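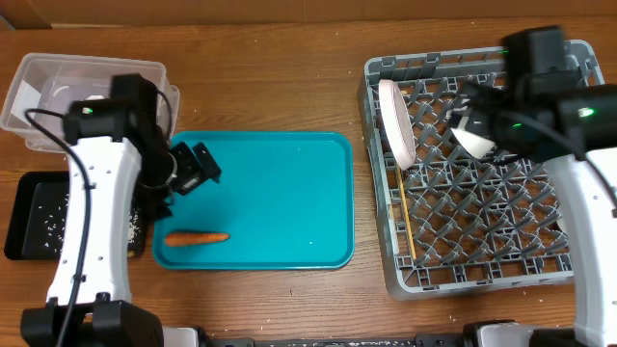 Quem somos

Novembro | Texto de Elínborg Ketilsson
Imprimir | Enviar por e-mail

A Kernine é um site português dedicado a componentes de computador. Publicamos análises de placas gráficas, fontes de alimentação, caixas e sistemas de refrigeração, além de notícias e guias de montagem para quem prefere escolher as peças uma a uma.

O projeto começou como uma secção do fórum Zulix, onde alguns membros trocavam resultados de testes. Quando a secção passou dos 300 tópicos, mudámo-la para um domínio próprio. O arquivo do fórum continua disponível para consulta, mas já não aceita mensagens novas.

A redação tem três pessoas a tempo inteiro e recebe textos de colaboradores externos. Elínborg Ketilsson coordena as análises e responde pela versão final de cada artigo.

Como testamos

Cada placa gráfica passa pela mesma sequência de jogos e programas, com os controladores indicados no início do artigo. Medimos consumo, temperatura e ruído com a caixa fechada. A base de dados tem atualmente 257 produtos, dos quais 86 são placas gráficas. Os resultados antigos ficam assinalados quando mudamos de versão de um teste.

O material emprestado pelas marcas é devolvido no fim da análise. O que compramos fica no laboratório para comparações futuras. Os fabricantes não leem os textos antes da publicação.

A publicidade é gerida pela Ondieki, que não participa na escolha dos artigos. O alojamento do site está a cargo da Sotholm.

Para correções ou sugestões de teste, use o formulário de contacto e indique o título do artigo.

Contacto | © Kernine. Todos os direitos reservados. | Voltar ao topo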